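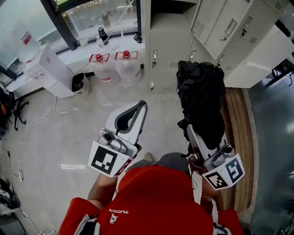 *By the window: pale speckled tiles, white cables, the wheels of the office chair.*

# Flestside room notes

Hi, I'm Shewit Abdella and this is my running list for sorting out the Flestside room. I started it in February as a text file and it got out of hand, so now it has a README like a proper project!

## What's in here

- `floor.md` -- cables, bags, anything you could trip on
- `sill.md` -- what lives on the window ledge (bottles, mostly, and small things people put down and forget)
- `labels.csv` -- 500 label texts, ready to print

## How I do it

I start with the floor. Cables first, coiled loosely and tied, black ones in one box and white in another. Then bags go on the hooks and the chair goes back to the desk. The sill gets a wipe last, once it's clear.

Print labels 50 to a sheet. Longer names like "Gebretsadik" need the small font or they wrap -- I've wasted a few sheets on that one.

## Still to do

- [ ] cable clips along the wall under the window
- [ ] a shelf price from Zemwood
- [ ] merge the old Grarik list into `floor.md` (the spelling is all over the place, sorry)

Edits welcome, just keep it to one item per line.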